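12 May 2018

Invitation job for Hanna Tkachuk and Arsen Levchenko, printing bench.

Proof 3 of the announcement card came off the press this morning. Names are now in the right order, bride first, and the line for her parents no longer runs into the fold. Shuk-fan checked the spelling of Levchenko against the order form. The earlier proofs had it wrong, so those are in the scrap bin.

Ink is the Savchuk dark gray. On the cream stock it dries a shade lighter than on white. Hanna has seen both and wants the cream.

Still open:

1. Reception line. The form says Trirnutetti hall, the e-mail says Trirnutetti garden. Bohdan to call and get one answer before we lock the plate.

2. Count. 55 cards with envelopes, plus 13 spare envelopes for mistakes in addressing. Cut the spares from the same batch - the last top-up did not match.

3. Table runners and press cloths. Wash reds apart from the cream linen, cold, no softener. Softener left the linen too slick to take the stamp last time.
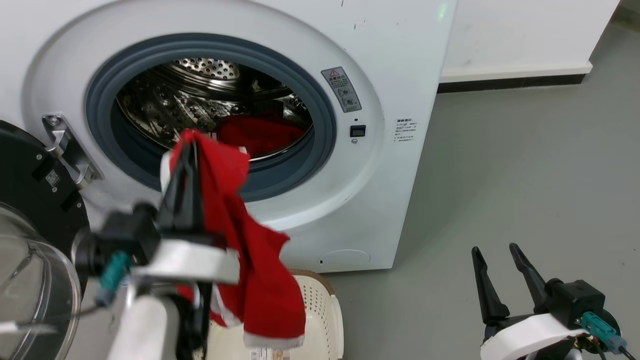
4. Newspaper copy. Hryhorii has the short version for the July issue, 28 words without the names. He still needs the groom's place of work.

Plate goes on once item 1 is settled. Left the margin gauge set where it is, please do not move it.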